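Filora pouring study: frequently asked questions

Most of these come from people who read the Trasar write-up and thought it sounded too good. So did we, which is why we reran the work.

What was the task?
Pick up a bottle, tip it over a cup, pour, put it back. One arm, one white table, the cup in a slightly different spot each time.

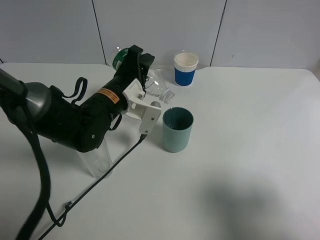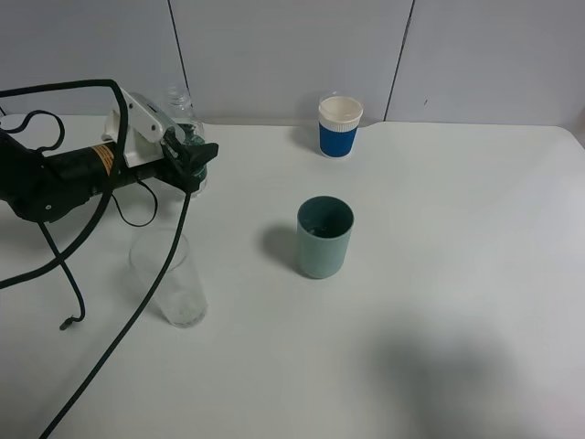
What does the method claim?
That a policy trained on 379 demonstrations, plus practice in simulation, can match one trained on 2000 demonstrations alone. It is a big claim for a small pile of data.

Does it hold up?
Partly. With cups it had met in training, we saw much the same result. With new cups the gap opened again, and the original write-up gives that a single sentence.

Why does Mineo do better in your table?
It had 3000 demonstrations. We would be careful about reading more into it than that.

How do you decide that a pour worked?
Badly, at first. The early score only asked whether water reached the cup, so a pour that soaked the table could still pass. We now weigh the cup afterwards – slow, but harder to fool.

Can it tell how full the cup is?
We doubt it. When we started with water already in the cup, it poured much the same amount as before. To us that looks like a learned motion with very little measuring in it.

Would it work in a real kitchen?
We have no evidence that it would. Everything was done under steady light on a clear-surfaced table, and Man, the baseline we compared against, was tuned for the same room.

Will you release the failed runs?
Yes, in May, along with the scoring script. Please check our numbers too.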